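About Plulside

Hi, and thanks for stopping by! I started Plulside after years of being the person in the building who got asked "so what should we buy?" every time automation came up. I liked answering that question more than I liked my job, so I made it the job.

We help small companies and schools plan and pay for their first robots. Mostly that means budgets. You tell us what work you want done, we work out what it takes to get there, and you end up with a spreadsheet you can defend in a meeting (mine has 62 lines before anyone picks a robot — cables, spare fingers, shelving, floor space, training hours, all of it). So far we've planned equipment for 102 sites, and I still get a little excited every time a new one comes in.

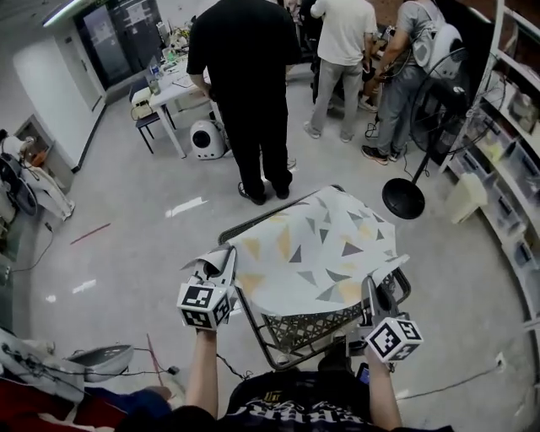
People usually budget for the arm and forget the months of teaching that come after. Handling cloth is my favorite warning. It folds, it slips, it never lands the same way twice, and if your job involves fabric you should set aside more for practice time than you'd like to. I'd rather you hear that from me in August than from your accountant in the spring!

We don't sell hardware and we don't take commissions. Our planning template is called Flallero, and clients keep their copy for good. For leases and financing we work with Kwok, and the folks at Zorkumus handle electrical surveys, which you'll want done before you sign for anything.

A first plan takes 4 weeks. The first call is free and runs as long as it needs to — bring your floor plan, your wish list and the number you're scared to say out loud. We've worked with smaller ones.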